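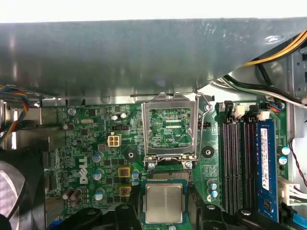 Three weeks with the Massawe arm kit

Right, so plenty of you asked for more about the Massawe, and I've finally sat down and written the thing up. If you missed the first post, it's a bench-top arm with a two-finger gripper and a little wrist camera, sold as a kit by Havadier for people who repair and strip down computers in small numbers. We've had ours on loan since the start of August. I run a small refurb workshop with Mariann Jakab (she does the buying, I do the swearing) and most of what comes through the door is old office desktops, so that's what we gave it to play with.

I should say we didn't pay for the loan, and Havadier haven't seen this page before you. They'll be reading it with their morning coffee like everybody else. Hello, Ghislain!

Only one picture made it into the gallery this time, the one at the top, so let me start there and then get on to the rest of my notes.

The processor job

A Dell board, still in its case, with the socket open and the chip in the gripper just below it. This is the wrist camera's own view, and it's the one you end up staring at all day on the control screen. The load plate is standing up and the lever is raised, so the way in is clear. Look how little room the fingers have with all those capacitors dotted about, and then the memory slots over on the right!

I picked this job because it's the one I hate handing to a new starter. Drop a processor on an LGA socket and you've bent the contacts, and that's a board for the scrap bin. The kit holds the chip by its edges, and you can set the grip force in steps from the side panel. We settled on the second lowest. The lowest let a chip slip on me once, over a folded towel thank goodness, and anything above the third made me nervous.

Setting up

It took me 90 minutes from opening the box to the first move, and a fair chunk of that was hunting for the right Allen key (it was in the lid, in its own little slot, where any sensible person would have looked). The base clamps to the bench. Ours is old kitchen worktop and it held fine, though I'd put a bit of card under the jaws if you care about the surface.

The software is called Wimuvov, which I still can't say out loud. You lead the arm through the job by hand, it remembers the path, and then you tidy up the points on screen. The tidying is fiddly. There's an undo button but it only goes back one step, and I lost a whole path that way late one evening and went home in a mood.

Reach and room

The arm wants a good 75 centimetres of clear bench in front of it. It will work with less, but then the elbow swings out to the side when it lifts, and it had my tea over on the second day. On a small case lying flat it gets to nearly everything. What it doesn't like is going in under a metal lip or a drive cage, and you have to plan a dog-leg into the path, down and then across. Take out whatever you can beforehand and you'll save yourself a lot of cursing.

Cables are the other thing. The camera sees them, but the arm has no idea they're soft, so it treats a loose wire as if it isn't there. I tuck everything back with those reusable ties before I press go. Mariann uses bits of masking tape and says mine is the fussy way.

The fingers

You get one set in the box, the black ones. They're grippy without being sticky, and they've worn very little so far. A slimmer pair made by Nullex fits the same mounts and I've asked to try them for memory modules, because with four slots side by side the standard fingers are a tight squeeze. I'll add a note when they turn up.

Noise, heat, moaning

It's quiet! There's a soft whirr when the wrist turns and that's your lot. The power brick gets warm, so don't shove it behind the bench like I did. The emergency stop is big and red and in the right place. The manual is not great: 130 pages, and the bit on gripper settings is right at the back after the warranty.

Would I buy one?

For a shop our size, I think so, if they sort out the undo. It's no quicker than Mariann on a good day and I doubt it ever will be. What I like is being able to set it going on one board while I test another next to it. If you only do a machine or two a week, save your money. Havadier do a 30 day trial and they collect it themselves if you change your mind, so you could always just have a go.

We use cookies to remember your settings and count visits. By carrying on you agree to this. Manage choices | OK

Comments

Mercedes Inga
Did you try it on the heatsink clips? Those are what kill my thumbs.

Reply from the author
Not yet! Screws and chips only so far. I'll give it a cooler with the push pins and report back.

Levente Dobos
The undo thing drove me mad too. Save a copy of the path before you edit, there's a duplicate option under the file menu. Clunky but it works.

Kálmán Halász
How does it cope with a shiny bench? Mine's stainless and the camera on our old arm used to get confused by the lamp.

Reply from the author
Ours is matt so I can't say for sure. I did have to move the desk lamp back a bit to cut the glare off the cases.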